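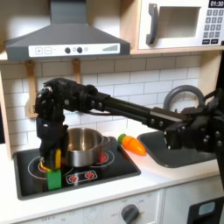 PRESS RELEASE
For release in June

Istex opens spare parts service for children's furniture and toys in Vevilville

Vevilville. Istex, the distributor of children's furniture and toys, opens this month a spare parts service for private customers and child care centers. Through the new service it will be possible to order single parts for products which are no longer in the catalog. The service is run from the company's warehouse in Vevilville, and orders can be collected at 19 pick-up points in the region or sent by mail.

At the start, the list has 300 parts. It includes hinges, door magnets, knobs, hooks, shelf supports, wheels, drawer runners and screws in the less common sizes. More parts will be added during the fall, when the stock from the old warehouse in Granstead has been sorted.

"We receive every week letters from parents who have a good cabinet or a good play kitchen with one broken hinge," says Anjana Khondokar, head of customer service at Istex. "Until now we had to answer that the model is discontinued. It was not a pleasant answer to write, and many of these products have years left in them."

Tested with families before the opening

The service was tested during six months with 288 families. The participants could order parts free of charge and were asked to report how the repair went. The most requested item was the small door hinge, followed by knobs. Many participants wrote that the most difficult step was to find out which model they had at home, as the label is often placed on the underside or has been worn away.

For this reason Istex has prepared a model finder. The customer answers a few questions about the size, the material and the way the doors open, and receives a short list of possible models with drawings. If the model still cannot be found, it is possible to send a photo of the broken part next to a ruler, and the customer service will reply within two working days.
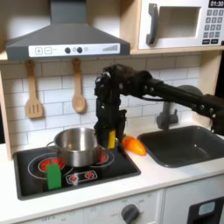

Play kitchen with a stainless steel pot on the black stovetop.

Instructions in plain language

Each part is delivered together with a printed sheet. The sheets were written by Carol Kershaw, who is responsible for product documentation at Istex, and they were read by parents with no experience of repair work before printing.

"I have tried to use the words that people use at home," says Carol Kershaw. "If a step needs two persons, this is said in the first line. If a tool is needed, it is drawn in its real size, so one can hold the tool against the paper and see that it is the right one."

The sheets can also be downloaded without ordering a part. Electrical parts are not included in the service. Parts for cribs and high chairs are sold only when the original model number can be confirmed, and they must be ordered by phone.

Cooperation with Ekström

The parts that are no longer produced by the original suppliers will be made by Ekström, a small workshop for metal and wood parts. Ekström has made hinges and fittings for Istex before and will now keep the drawings for the older models. Minimum orders have been removed from the agreement, and this makes it possible to produce also parts that are requested only a few times in a year.

Prices and how to order

Parts are sold at a fixed price in three groups, according to size. Screws and plugs are free, only the mailing is paid. Child care centers can open an account and pay by monthly invoice. Customers who collect at a pick-up point pay no shipping.

Orders can be placed on the Istex website, by phone or at the counter in Vevilville. The counter is open on weekdays from 9 a.m. to 4 p.m. Customers who come to the counter are kindly asked to bring the broken part with them if it can be removed safely.

About Istex

Istex distributes furniture, toys and storage for homes, child care centers and waiting rooms. The company has its office and warehouse in Vevilville.

Press contact

Anjana Khondokar, head of customer service, Istex, Vevilville. Product drawings and sample instruction sheets are sent to editors on request.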